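3.2 样本与调查过程

家庭厨具的闲置问题在以往的居住研究中多被归入“储物空间不足”一类讨论，很少单独考察器具本身的使用频率。本研究把“闲置”界定为：器具仍存放在厨房或与厨房相连的空间内，功能完好，但在受访者的记忆中，最近一个季度没有使用过。已经打包送往地下室或亲属家中的器具不计入，正在等待维修的器具也不计入。

问卷于06/02/2023开始发放，对象为Stilen与Soltani两个居住区的住户，共发出3000份，回收有效问卷325份。回收率偏低，主要集中在Soltani的短期租住户中，这部分住户在后文的回归中单独设置了虚拟变量。问卷由Sandrine Marchal设计，措辞沿用了预调查的版本，只删去了两道关于家电能耗的题目。有效问卷的填写人中，承担家中主要烹饪工作的占多数，其余由同住成员代填，代填问卷中“不清楚”一项的比例明显较高。

在回收问卷的住户里，有82户同意接受入户访谈。访谈由Khrystyna Levchenko负责，四月完成。每次访谈从晚饭的准备谈起，再请受访者逐一打开橱柜，说明每件器具的来历、上次使用的场合以及是否考虑处理掉。谈话全程录音，转写后由两名编码员分别标注，意见不一致的段落经讨论后统一。

3.3 器具的分类

分类最初打算按材质进行，但预调查显示，受访者谈论厨具时几乎不从材质出发，他们说的是“煮东西的”“捞东西的”“盛东西的”。因此我们改按用途分为加热、翻捞、沥水、盛放和切削五类，材质作为附加变量保留。锅归入加热类，带长条孔的漏铲归入翻捞类，盆壁布满小孔的滤盆归入沥水类，盘子归入盛放类（图4）。一件器具兼有两种用途时，以受访者最近一次的用法为准。用作水果盘的滤盆在个别住户中反复出现，按此规则计入盛放类，这会使沥水类的闲置比例略微偏低。

颜色没有作为变量编码。访谈中确有受访者提到，成套购买的同色器具更难舍弃，即使其中几件从未用过，也觉得拆开以后“不成一套”。这类表述归入“成套性”编码，与“礼物”“纪念物”并列，在第四节中讨论。

3.4 初步结果

加热类的闲置程度低于预期。多数住户虽有不止一口锅，但轮换使用的情况普遍，大锅在节日和来客时使用，小锅用于日常。翻捞类则不同：这类器具体积小、价格低，往往在搬家或换锅时顺带添置，旧的又没有丢弃，抽屉里便逐渐积累起来。受访者通常只使用其中最顺手的一把，其余的说不清是什么时候买的。

沥水类的情况介于两者之间。入户访谈的住户中，有65户拥有专用的滤盆或滤篮，其中一部分住户表示，洗菜时更习惯用普通的盆加手捧，滤盆只在煮面时取出。几位受访者把原因归结为存放位置：滤盆占地大，不便与其他器具叠放，放在高处后取用麻烦，久而久之便不再想起。居住面积较小的住户更常提到这一点，但在问卷数据中，面积与沥水类闲置之间的相关并不显著。

盛放类的闲置最难判断。盘子和碗通常成叠存放，最上面的几只反复使用，下面的长期不动，而受访者并不认为下面的属于闲置，理由是“来人的时候要用”。我们在编码时尊重了这一说法，将其单列为“备用”。若把备用器具并入闲置，盛放类将成为五类中闲置比例最高的一类，第四节的表格同时给出了两种算法的结果。
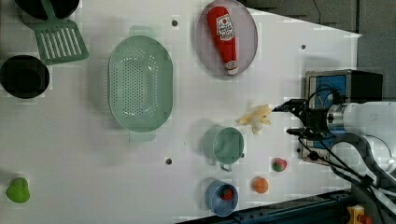

切削类样本中刀具与刨具的使用差异较大，合并统计会掩盖这一点，因此下文对二者分别报告。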